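布製品の両手操作ソフトウェア開発　進捗報告(Trelier計画)
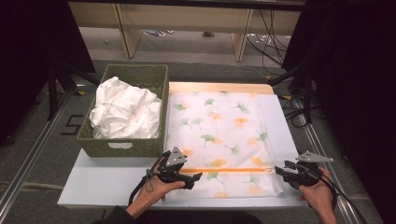 図1　柄物の布の上で左右の手持ちグリッパを向かい合わせたところ。各グリッパの上に灰色の三角形マーカープレートが付く。

提出先:Erkska 研究助成担当
報告日:2024年7月23日
対象:知覚、軌道変換、方策学習、評価ツール

1. 現状

前回の報告では「学習パイプラインは一通り動作」と書きました。間違いではありませんが、読み返すと少し景気のよい書き方でした。記録を入れれば学習が回り、方策のファイルが出てくる、という意味での動作です。出てきた方策が布をまともに扱えるかどうかは別の話で、今期の作業の大半はその差を測ることに費やしました。

計画どおりに進んだのは記録の整形と時刻合わせです。遅れているのは布の状態推定と両腕の動作計画です。評価ツールは計画になかった項目ですが、先に作らないと何を直しているのか分からなくなるため、割り込ませました。工程表の修正版は別紙で送ります。

今期末の時点で、学習に使えると判断した記録は179本です。収録した総数はこれより多いのですが、総数を成果として挙げるのはやめます。左右どちらかの姿勢が途中で飛んでいる記録を数に入れても、学習には使えません。

2. 手先姿勢の追跡

手持ちグリッパの位置と向きは、上部のマーカープレートから求めています。片手ずつ動かす場合は安定しています。問題は両手が近づいたときで、布の端を合わせる動作や、左右の爪を同じ縫い目に寄せる動作では、片方のプレートがもう一方の本体や手首に隠れます。隠れた瞬間に推定値が止まるだけなら扱いやすいのですが、従来の実装は直前の速度で外挿を続け、見えるようになった時点で元に戻していました。グラフにすると滑らかに見えます。そのため長いあいだ気づきませんでした。

現在は外挿した区間に印を付け、学習側へそのまま渡すようにしてあります。区間が長いものは自動で除外します。除外の閾値は経験で決めたもので、理論的な裏付けはありません。閾値を厳しくすると、両手が最も接近する部分、つまり一番欲しい部分から記録が減っていきます。この偏りはまだ解消できておらず、今期の学習結果を読むときは頭に置いてください。

左右の入れ替わりも起きました。プレートの形が同じなので、交差した直後に識別が逆になることがあります。前後の軌跡から左右を割り当て直す処理を入れ、手元の試験データでは入れ替わりがなくなりました。ただしその試験データは、入れ替わりに気づいた記録から作ったものです。気づかなかった入れ替わりに効くかどうかは、これでは分かりません。

3. 時刻合わせ

映像、姿勢、グリッパの開閉量はそれぞれ別の時計で記録されます。以前は受信時刻で揃えていましたが、計算機の負荷が上がると開閉量だけが遅れて並び、布をつかむ前に手が動き出したような記録ができていました。これを学習した方策は、見事に布をつかむ前に動き出します。方策の設計を疑ってひと月近く調べたあとで、原因が記録側にあったと判明しました。

対策として、各装置の発生時刻を保存し、収録の最初に合図動作(両方の爪を開閉する)を入れ、後処理でずれを推定することにしました。合図動作のない古い記録は補正できないため、学習から外しました。外したことで学習結果が改善したかと聞かれると、乱数の種を変えた場合の揺れと区別できません。正しい処理だと考えているので戻しませんが、改善として報告する気にもなれません。

4. 布の状態推定

対象の布には、柄のあるものと無地のものを使っています。図1の布のようにイチョウの葉の柄が散っている場合、柄を手がかりに面内のずれを追えます。追跡の図はきれいに出ますし、発表資料にも向いています。しかし、皺や折れで柄の一部が隠れると対応点が減り、似た形の葉どうしを取り違えます。葉の形は互いによく似ているので、当然の結果です。

無地の布では柄に頼れず、輪郭と陰影だけになります。カゴの中で丸まった白い布については、形状推定をほぼあきらめました。現在出しているのは「つかめそうな領域」の地図だけで、どこが角でどこが縁かは答えられません。中間審査で示した角の検出例は、平らに広げた布でのものでした。カゴの中の布にそのまま使えるという印象を与えていたら、訂正します。

布を横切る帯状の部分(縫い合わせやファスナーのような線)を基準線に使う案は、今のところ一番ましな結果を出しています。まっすぐ検出できれば布の向きが一度に決まるからです。とはいえ、これは対象物に都合のよい線がある場合の話で、線のないタオルには何の役にも立ちません。汎用の布認識と呼ぶには遠く、申請書の「布種を問わない認識」という文言は、次の改訂で書き換えを相談させてください。

5. 軌道変換ツール Carvalho の扱い

手持ちグリッパの軌跡を腕の関節軌道に直す部分には、引き続きCarvalhoを使っています。単腕では大きな不満はありません。両腕になると、左右を独立に解いたあとで衝突を調べる構造のため、両手が接近する動作で解が頻繁に棄却されます。人の手首は狭い場所で向かい合えても、腕の肘はそうはいきません。

棄却率を下げる設定はあります。手先姿勢の許容誤差を広げればよく、数字はすぐ改善します。試したところ棄却はほとんど消えましたが、変換後の軌道では左右の爪の向きがずれ、布の縁を斜めに挟む姿勢になっていました。硬い部品なら許されるずれでも、布では片側が滑ります。このため許容誤差は元に戻し、棄却率も悪いままの値で管理しています。見栄えのよい方の値をこの報告に載せることもできましたが、次の段階で必ず破綻するので載せません。

代わりに、両腕を同時に解く最適化を自前で実装中です。計算時間が長く、オンラインでの使用には耐えません。記録の後処理としてなら使える見込みですが、初期値への依存が強く、同じ記録を入れても肘の向きが違う解が返ることがあります。肘の向きが混ざった軌道で学習した場合に方策がどうなるかは未検証です。よい結果になるとは予想していません。

6. 方策学習

今期比較した方策は2種類です。ひとつは映像と手先姿勢から短い動作列をまとめて出す方式、もうひとつは前節の状態推定を中間表現として挟む方式です。申請時には後者が優れるという仮説を立てていました。

現時点の結論は、どちらとも言えない、です。平らに置いた布では後者の動作が安定して見えますが、状態推定が外れた瞬間に自信を持って間違った方向へ進みます。前者は常に少し迷うような動きをする代わりに、大きく外れることは少ない。どちらが優れているかは評価の初期配置をどう選ぶかで入れ替わるため、片方に都合のよい表を作ることは簡単です。この報告には表を付けません。次節の手順で取り直したものを次回に出します。

学習時の損失については、図も添付しません。損失は順調に下がっています。下がった損失と実機での動作との対応が弱いことは、今期もっともはっきり確認できたことのひとつです。検証用の誤差が最小になった時点の方策が、実機では途中段階の方策に負けることが繰り返しありました。以後、方策の選択に検証誤差だけを使うことはやめます。

記録を増やせば解決するという意見が内部にもあります。増やすこと自体に反対はしませんが、追跡が途切れる区間の偏りを残したまま増やしても、得意な場面の記録ばかりが積み上がります。追加収録の予算執行は、第2節の問題に見通しがつくまで待つのが妥当です。

7. 評価ツール

従来の評価は、開発者が配置した布に対して開発者が成否を判定していました。これでは配置も判定も甘くなります。実際、過去の判定を映像だけで付け直したところ、当時「成功」とした試行の一部で、最後に手で布の端を直してから終了していました。悪意のある記録ではなく、次の試行の準備が録画停止より早かったというだけのことですが、集計には成功として入っていました。

新しいツールでは、初期配置を事前に生成して固定し、方策名を伏せたまま試行し、録画停止までの介入をすべて失敗として扱います。判定基準は次の5項目です。

・把持の前に布を不用意に押していないか
・左右の爪が意図した縁を挟んでいるか
・搬送中に片側が抜けていないか
・置いたあとの縁が基準線に沿っているか
・動作の途中に人が介入していないか

項目ごとに記録するので、総合の成功率だけでは見えない差が出ます。欠点は手間です。ひとつの方策を評価するのに以前よりはるかに時間がかかり、開発の速度は落ちました。それでも以前の評価に戻す提案には賛成できません。

シミュレータでの事前評価も試しましたが、布の摩擦と厚みの設定を少し変えるだけで方策の順位が変わります。プログラムの不具合を見つける用途には使い、性能の根拠には使わないことにしました。

8. Lukholm への移設について

Lukholmの設備で同じソフトウェアを動かす計画は、予定どおりとは言えません。導入の手順書は整い、起動まではできます。座標系の校正が手作業のままで、作業する人によって結果が変わる点が未解決です。校正誤差を出力する確認用プログラムを用意しましたが、その出力が小さくても把持位置がずれる例があり、確認用プログラム自体の確認が必要な状態です。

移設先での実演を期末に行う案については、延期を希望します。決まった布を決まった位置に置けば、今の方策でも見せられるものにはなると思います。ただ、それで示せるのは決まった布を決まった位置で扱えることだけであり、助成の目的に対する進捗とは呼べません。

9. 次期の作業

最優先は、マーカーが隠れる区間の姿勢推定です。グリッパ内部の慣性計測を併用する案と、視点を増やす案を比べます。前者は安価ですがドリフトが出ます。後者は確実そうに聞こえるものの、校正の対象が増え、第8節の問題を悪化させるおそれがあります。どちらも採用しないという結論もあり得ます。

次に、両腕同時最適化の計算時間と再現性です。次期の半ばで同じ入力に対して同じ肘の配置が得られなければ、この実装は打ち切り、Carvalhoの前段で軌跡を修正する方法に切り替えます。打ち切りの判断は当方で行い、結果を文書で報告します。

方策の比較は、固定した初期配置で両方式を取り直します。中間表現の方式が優れるという当初の仮説が支持されなかった場合も、そのまま報告します。

10. 助成担当へのお願い

判断をいただきたいのは、追加収録費の執行時期の繰り延べ、申請書中の「布種を問わない認識」の表現の修正、Lukholmでの実演の延期です。収録費を繰り延べる場合、その一部を姿勢推定の改修に振り替えられるかどうかも併せてご回答ください。

なお、四半期ごとの指標に「収録本数」が含まれていますが、前述のとおり、この値は使える記録の量を表していません。除外後の本数と、除外理由の内訳に置き換えることを提案します。書式の案は評価ツールの仕様書と一緒に送付します。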